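Helluleck shared studio – notes from the March get-together

Came: me (Orysia, typing), Lev Sydorenko, Ustyna Levchenko, Demyd Onyshchenko. Yurii Hladun sent his regrets and a long list of opinions, which I read out loud in full because he asked me to!

We started at 4 and went straight to the shelves. Everybody agrees they've gotten out of hand. Drinks, snacks and little bottles all end up wherever there's a gap, and then the overflow moves down to the table and stays there. Lev wants the table clear by the time we lock up every night. Ustyna said fine, but then where do her small bottles go? (Fair point, we had no answer for a good while.)

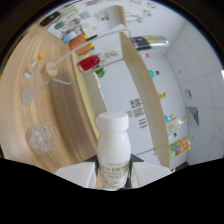 In the end we settled on this: anything with a dropper or a tiny cap goes in one tray, and Ustyna picks the tray. Markers go in a cup. Bottles stand up, please – I'm tired of chasing them when they roll. Demyd asked if the plant could stay where it is and we all said yes, of course, leave the plant alone.

Then snacks. Yurii's list says chips should be on the bottom so they don't get knocked down, Demyd says the top because he likes to see what's left. We voted and it came out even, so chips stay up top until Yurii can come argue for himself.

Drinks and bottles on the wooden shelf: the big ones stay together, and whoever finishes one takes it to recycling that same day. Lev is going to go through all of them and ask around about the ones without an owner. If you don't speak up by the next meeting, it's gone. 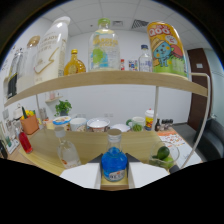
The shelves, with the blue bottle and the chips-or-whatever bag at the far right.

Money: there's 535 in the kitty. Ustyna got a price of 400 from Stetsiuk for a second shelving unit, and we said yes pretty fast. The Lulier cabinet at 2000 is a no, sorry Demyd, it's lovely but no.

To do: Ustyna – tray, and call Stetsiuk. Lev – bottles. Demyd – marker cup, water the plant. Me – send this to Yurii.

Done by dinner time.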